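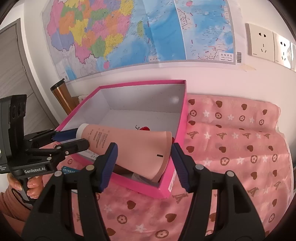

Peach tube held over the pink box, patterned blanket.

Oltcombe gift box packing, minutes
February 2018, upstairs room, started late

There: Rina (chair), Issahaku, Pylyp Koval (notes). Darnisum sent apologies, will read these.

Last minutes: read fast, agreed. One fix, the December leftovers went to the Oltcombe shop, not to storage. Pylyp to correct.

1. Boxes
Pink ones stay. Rina likes the white inside, Issahaku says it marks too easily. Talked about a liner, no money for it this time. Boxes stay open on the table till the tube is in and checked. Lids kept in the crate by the door, not under the table where people kick them.
134 packed so far. Order is 578. Issahaku thinks we can do it in 4 more sessions if everyone shows up on time.

2. Tubes
Long talk. Tube goes in flat, printed side up, cap to the left. Pylyp had been doing cap to the right, will redo his. Hold by the cap when lowering it in, don't squeeze the middle, the soft ones dent and stay dented. Check the crimped end before it goes in, anything sticky goes in the reject tray.
Rina asked if the small print needs to be readable with the box open. Darnisum's note says yes. So no tissue on top, tissue underneath only. Issahaku not happy, says it looks bare. Noted.

3. Tissue
White, one sheet, folded twice. We have 360 sheets, so short. Rina to order the rest this week, same supplier, and ask if they can send it flat becuase the rolled stuff won't lie down.

4. Table and room
Too much stuff on the packing end last time. Coats and bags on the hooks. Coffee stays by the sink, this means everyone. Tape guns back in the drawer after.
Heater is making the noise again. Pylyp to call the landlord.

5. Labels
Not here yet. Don't close any boxes untill they are. Issahaku picking them up Wednesday if the printer is done.

6. Other
Key: still only two copies. Rina getting a third cut.
Darnisum wants a sample box to show the shop. Pylyp to drop one off, best looking one, no dents.

To do: Rina tissue, key. Issahaku labels. Pylyp old minutes, landlord, sample, redo caps.

Next meeting same room, after labels come in. Closed when the parking ran out.

P.K.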